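Section 4: Dusting and Resetting the Table Display

The Fevcombe tabletop greenery never needs water, which leaves dust as its only ambition. Plan on 10 minutes per table, or 55 if you stop to rearrange things.

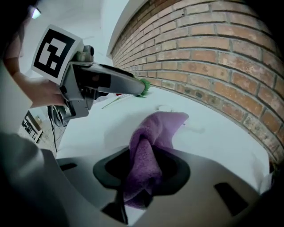
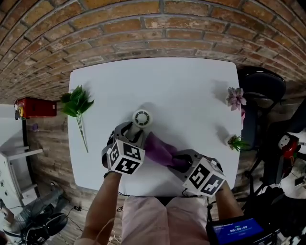
Fig. 4-1 and 4-2. Purple cloth and greenery on the white table.

1. Move drinks, phones and opinions off the table.

2. Shake out the purple cloth and fold it once. It will not stay folded. Carry on.

3. Hold the green sprig by its stem and wipe each leaf from the base outward.

CAUTION: Do not pull on the leaves. They come off easily and go back on never.

4. Dab the small pink piece with a corner of the cloth. Rubbing flattens it, and it will hold this against you.

5. Lift the spiky plant by its white pot and wipe under it.

NOTE: The spikes collect lint from the cloth. A soft paintbrush works better here. Larasati Kusuma in the Listley showroom uses an old makeup brush and won't lend it out.

6. Wipe the tabletop last, far edge to near edge.

7. Put the pieces back with a hand's width between them. For the approved layouts, see Section 5, where there are 2, both argued over at length.

Wash the cloth separately. Purple travels.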